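Search this site
Search

Pristbridge Self Storage: Frequently Asked Questions

How do I book a unit?
You can book by phone, by email or at the front desk. We need your name, address, a phone number and a rough idea of what you want to store. We hold a unit for two days without a deposit. After that it goes back on the list.

What do I need to bring on the first day?
Photo ID and a bill or bank letter with your current address on it. If you are renting for a business, bring something with the business name as well. Signing the agreement and choosing a padlock doesn't take long.

What size should I choose?
Most people moving out of a one-bedroom flat take a Small. A family house usually needs a Large, or a Medium and a Small next to each other. If you are unsure, ask Usman Orakzai at the desk. He will go through your list with you and tell you if you are about to pay for too much space. You can change size later, and we only charge the difference from the day you move.

When can I get in?
The gate code works from 6am to 10pm every day, including Sunday. The desk keeps shorter hours, so collect boxes, tape and spare keys before 5pm. The lights in the corridors are on sensors and go off if you stand still inside your unit for a while. Walk back to the door and they will come on again.

How wide are the doors and corridors?
Wide enough for a double mattress on its side or a wardrobe on a trolley. Three-seater sofas go in best on their end. Measure anything longer before you hire a van, and tell us about it when you book — we can give you a unit near the loading bay.
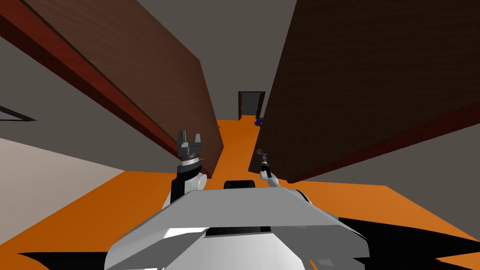

Pianos and large safes need to be arranged in advance. We don't lift them ourselves, but we can tell you which times are quiet so your movers have the corridor to themselves.

Can I borrow a trolley?
Yes, they are free. Please put them back in the loading bay when you have finished, and don't leave one in your unit overnight.

Is there anything I can't store?
No food that can spoil, no plants, no animals, no gas bottles, no fuel and no paint thinner. Mowers and motorbikes are fine once the tank has been drained. Tyres are accepted, up to 4 per unit.

Will my things get damp?
The building is dry and aired, but furniture that goes in damp will stay damp. Defrost fridges and freezers well before you come and leave their doors slightly open. Don't wrap mattresses tightly in plastic. A cotton cover is better.

Do I need insurance?
Yes. Your home policy may already cover goods in storage, so check with your insurer first. If it doesn't, we can add cover through the desk.

How do I pay?
By card or direct debit, every four weeks. If a payment fails we will ring you before we do anything else. Your gate code stops working if the account is still unpaid after fourteen days.

Can someone else use my unit?
Only if their name is on the agreement. You can add a person at the desk — both of you need to be there.

How do I leave?
Give us two weeks' notice in writing. Empty the unit, sweep it and take your padlock off. August is our busiest month, so early notice is a help then.

Who do I speak to if something has gone wrong?
Ask for Ryan Dobson, the site manager. If he is out, leave a message with your unit number and he will call you back.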